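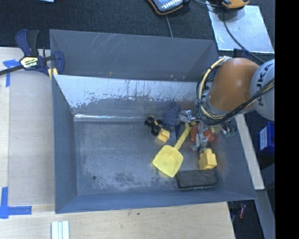 Domthorpe, September

So this is my write-up of the gripper comparison, which took up most of my summer and quite a lot of my patience. Jeanie Rutherford supervised, Kieran Stockdale did the networking side (and rescued me from it more than once), and I did the picking, the logging and the swearing.

The question was simple enough. We had two grippers that fit the KUKA, and the lab had been using whichever one happened to be bolted on. Did it matter? I wanted a number for that, and I wanted it on mixed clutter, because every gripper looks brilliant when you hand it one nice cube in the middle of a table.

The two contenders were the Florkerix, a plain parallel-jaw gripper with metal fingers, and the Nair, which has softer pads and a wider opening. Both ran off the same controller code, which we call Flunevetti for reasons that go back to before I joined. I changed the finger offsets and the closing force for each one and left everything else alone.

For objects I raided the toy box. Square-ish things like building blocks are easy to love: two flat sides, decent friction, done. A toy shovel is much meaner than it looks! The scoop is wide and lies low, so you really want the handle, and the planner took ages to learn to prefer it. Toy vehicles were somewhere in the middle, and anything shiny upset the depth camera, gripper or no gripper.

The metal bin made life harder as well. It throws bright reflections up from the crease where the wall meets the floor, and early on the arm would go off quite confidently to pick up a bit of glare. Kieran added a mask for that after I'd wasted a whole morning on it. Clutter shoved up against the walls was the other headache. You get fewer angles to come in from, and the collision check threw out lots of grasps that I think would have been fine.

In total I logged 2,320 attempts, and 1,833 of them ended with something lifted and dropped in the other bin. I threw away another 118 where the fault was mine or the network's (mostly the network's, sorry Kieran). The Florkerix came out ahead in tight piles, where its thin fingers could get down between things. The Nair was better on rounded objects and much more forgiving when the camera was a bit off, but it kept nudging the neighbours as it went in, and once a pile has shifted your grasp plan is rubbish.

I'd expected the soft pads to win outright, so that was a surprise. Jeanie said I should have guessed from the finger width alone, and fair enough.

Things I'd do differently: I'd fix the object set on day one. I swapped a few toys in the second week and had to rerun everything from before, which hurt. I'd also clamp the bins down before calibrating instead of after, and I'd write the log file every 10 attempts, having lost one long session when the controller fell over.

There's still a gap in the results for very small items. Neither gripper did well, and I don't have enough attempts to say which was worse. Jeanie wants that done next term with narrower fingertips, and Kieran has already started on the drawings. The logs and the plotting scripts are in the shared project folder, under my initials, and the read-me has the force settings for both grippers.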